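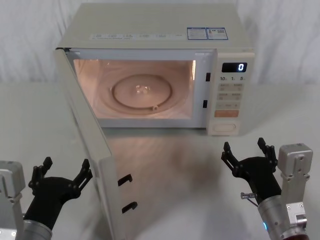
Door open, light on: the cream microwave with its glass turntable.

Eduardo Gatchalian has a low opinion of the popcorn button. He has a low opinion of most buttons, in fact, which is an awkward position for a man who has spent his working life mending the things they are attached to.

"You want one button that says more and one that says stop," he says, putting the kettle on. "Everything else is for the shop."

His own shop, Baluyot Repairs, sits at the wrong end of Trasbridge, between a closed florist and a bakery that opens when it feels like it. I went on a Thursday, having been told that he was the person to see about microwaves. He seemed surprised that anyone wanted to see a person about microwaves.

We begin with the turntable, a subject on which he can go for some time. People ring him, he says, to report that the oven has broken, when what has happened is that they washed the plate and put it back without seating it on the hub in the middle.

"It sits there grinding like an old tram. They have already been to look at new ones. I drive out to Olon, I lift the plate, I turn it a little, I put it down. Then I have to think what to charge."

What does he charge?

"A cup of tea. If they argue, 10 pounds."

The little rollers under the ring are the other thing. Soup gets into them. So does rice, and once, in a house in Cendoner, a quantity of candle wax that the owner declined to discuss. Gatchalian wipes the ring with a cloth and warm water and regards every specialist cleaning product as a tax on the nervous.

He is gentler about doors. The hooks on the door go into two slots at the side of the opening, and he would like the public to know that they don't need to be thrown in from a distance.

"Listen to people in an office kitchen. Bang. Bang. They're cross with somebody else, and the door gets it."

If a door stops catching, he wants it left alone and brought to someone qualified. The same goes for anything behind the casing, and on this point the jokes stop. He has no patience with men who have watched a film on the internet and own a screwdriver.

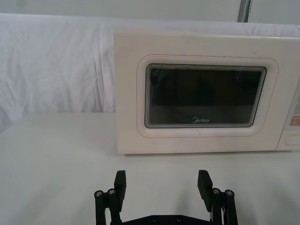 The Midea with its door shut. A pinkish line runs round the panel, and there are a few scuffs lower down.

Scuffs don't trouble him. "That's a kitchen. You put a thing in a kitchen, somebody hits it with a pan." He does approve of the thin line round the door, though, and says so twice. Plain white with one bit of colour is as much decoration as he thinks an oven can carry – he once owned a burgundy one, and it made the whole room look guilty.

I ask what he heats up himself. Porridge, mostly, and yesterday's coffee, a habit his wife describes as a cry for help. Never fish. He shared a workshop in his twenties and still remembers the fish.

The kettle has boiled by now and been forgotten. He pours me a cup anyway, tries his own, frowns at it and looks round for somewhere to warm it up.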